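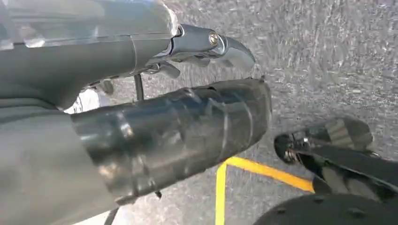

取材・文:Grernon編集室

「すみません、いまログを書き出しているので、あと少しだけ待ってもらえますか」

部屋に入って最初に言われたのがこれでした。ええ、待ちますとも。というより私、この待ち時間がけっこう好きなんです。床には黄色いテープで四角がいくつも引いてあって、踏んでいいのか悪いのか分からず、ひとりで妙な歩き方をしていました(踏んでよかったそうです)。

今回おじゃましたのは、ロボットの動作計画ソフト「Jelwood」を作っているチーム。話を聞かせてくれたのは、計画まわりの実装を担当しているエンジニアの方です。名前は出さない約束なので、ここでは「担当さん」と呼ばせてもらいますね。

まず聞きたかったのは、手首のカメラのこと。全体を見るカメラがあるのに、どうして手首にも要るんでしょう?

「頭のほうのカメラだと、つかむ直前がいちばん見えないんですよ。自分の腕で隠れちゃうので。手首側は近くていいんですけど、今度は自分の体ばっかり映る。指の金属は光るし、黒い部品は黒いし」

黒い部品は黒い。名言かと思ったら、ご本人はいたって真面目です。つやのある黒い面は照明の反射だけがくっきり出て、そこが物の縁なのか、しわなのか、ソフトには区別しにくいのだそう。

「最初のころは反射の白い線を全部エッジだと思っていて、円筒が何本もあることになってました。いまは2台のカメラの結果を突き合わせて、片方でしか出てこない線は信用度を下げています。消しはしないです。消すと、本当に片方からしか見えないものまで消えるので」

この「消さない」という話、あとで何度も出てきます。担当さんの口ぐせなのかもしれません。

続いて計画の話に。Jelwoodでは腕の軌道をいくつも候補として出し、ぶつかりそうなものから落としていきます。候補の上限は2047本。なぜそんな半端な数なのかと聞いたら、ちょっと照れたように笑われました。

「昔、番号を11ビットで持っていたんです。0番を『候補なし』に使っちゃったから、残りが2047。直そうと思えば直せるんですけど、困っていないので……」

困っていないなら仕方ない! 私のパソコンのデスクトップも、まさにその理由であの有様です。

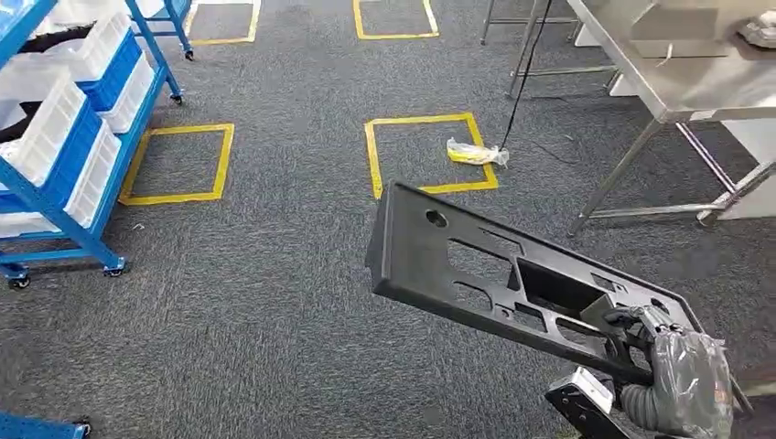 カテゴリ:開発現場/制御・認識

話は、手に持った部品をどう扱うかに移りました。細長いパネルのようなものを持つと、ロボットの「体の形」がその場で変わってしまうんですね。手先までの長さで計算していた軌道が、持った瞬間から全部あやしくなる。

「持った物は腕の一部として登録し直します。ただ、穴とかくぼみとかがある部品を、そのままの形で計算すると重いんです。だから衝突の判定では穴をふさいだ箱として扱って、つかむ場所を決めるときだけ細かい形を見る。そこは別のモデルです」

なるほど、箱。では、箱で近似したせいで「通れるのに通れない」と言い出すことはないんでしょうか。

「あります。しょっちゅうあります。棚のそばがとくに多いですね。そういうときは少しずつ箱を分割して、もう一度計算させます。分割は8個まで。それ以上やると、計画を待っている人間のほうが先に飽きます」

計算時間の話をしているときに、人間の忍耐が単位として出てくるのがいいなあ、と思いながらメモを取りました。

もうひとつ盛り上がったのが、ケーブルと透明な袋の話です。どちらもカメラには映るけれど、形が決まらない。担当さんによると、認識の側では「よく分からない物」という分類をわざわざ用意しているそうです。

「前は、どれかのクラスに無理やり入れていたんですよ。そうすると透明な袋が、あるフレームでは床、次のフレームでは箱、みたいにばたばた変わる。計画のほうはそのたびに軌道を引き直すから、腕がそわそわする。分からない物は分からないまま、避ける対象として残す。消さないです」

出ました、「消さない」。

そのそわそわを見つけるのに使っているのが、社内ツールの「Ambrosio」。映像と関節の値と計画の結果を、同じ時間軸に並べて見られるビューアです。画面を見せてもらったら、再生バーの下に細かい色の帯がびっしり。正直なところ私にはしま模様にしか見えません。でも担当さんは2525番のコマまで一気に飛ばして、「この手前で判断が揺れてるの、分かります?」と楽しそうに聞いてきます。分かりません! けれど、帯の色が行ったり来たりしているのは、言われてみれば確かに見えました。

「映像だけ見ていると、腕が悪いのか目が悪いのか分からないんです。並べるとたいてい、どっちでもなくて時刻がずれてる。手首のカメラだけ遅れて届いていたとか、そういう地味なやつです」

Ambrosioの前には「Zilleck」という別のビューアがあったそうで、こちらは動作が重くて、いまは古いログを開くときにしか使わないとのこと。読み込みの部分だけは引っ越しが終わっておらず、9月のうちに片づける予定だとか。

「って、去年も言ってた気がします」

帰りぎわ、今いちばん欲しい機能を聞いてみました。新しいモデルとか、もっと速い計算機とか、そういう答えを予想していたのですが。

「ログに、あとから付箋みたいにコメントを貼れる機能ですね。いまは別のファイルに書いていて、どのコマの話だったか自分でも分からなくなるんです」

次のログの書き出しが始まったので、お話はここまで。次回はAmbrosioの画面をもう少しゆっくり見せてもらう予定です。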